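Step 4: Set the wrist camera before you trust anything it sees

Most guides tell you to bolt the camera on, start recording and let the software sort it out. I don't buy it. Aiman Tuhumury and I lost most of January at the Trirkham workshop that way, and the arm still missed its targets.

Start with exposure. Turn auto exposure off and set the shutter by hand. We began at 18 ms and ended up at 8 ms, with a second lamp clamped to the bench. The picture gets grainier. Live with it.

Next, tilt the mount until both fingertips show at the bottom with the gripper fully open. Tighten the screws, jog the arm sideways at normal working speed, and save a still while it is moving. A still taken with the arm parked will look great and tell you very little.

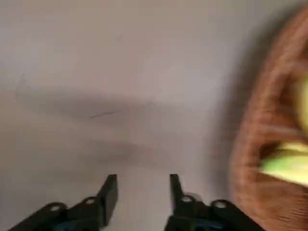 Gripper open over the gray surface, with the basket smeared at right.

Look at the basket rim and the yellow-green thing inside it. With blur like this I would not believe any grasp point the software offers, whatever confidence score it prints next to it. Slow the arm down or shorten the shutter, then save another still.

Check the shadow too. A broad, dark one across the middle of the work surface can fool a simple threshold detector. Moving the lamp helped us more than the Dritov filter did — and the lamp was already in the closet.

Repeat at three heights. Write down the settings, including the lamp position, before you go on to Step 5.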